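Peltport Shape Blocks

Welcome! Peltport is a little collection of 499 pictures of toy shape blocks set out on a wooden board, put together by Jade Li over one very happy October. If you like wood grain and bright toys, dig in – there is plenty of both.
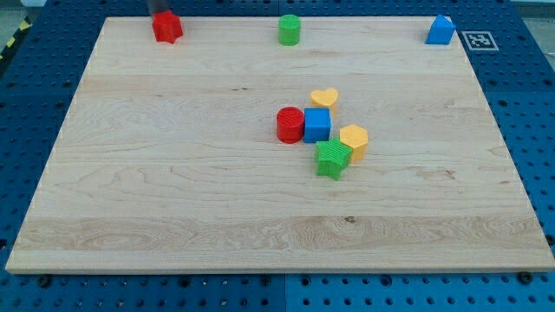

What's in it

The red five-pointed star is my favorite, ridges and all. Look at the swirls and oval knots in the board too! I love how they stand out near the lower part.

Files come in 2 folders, blocks and board. Start with blocks, and send fixes to Jade.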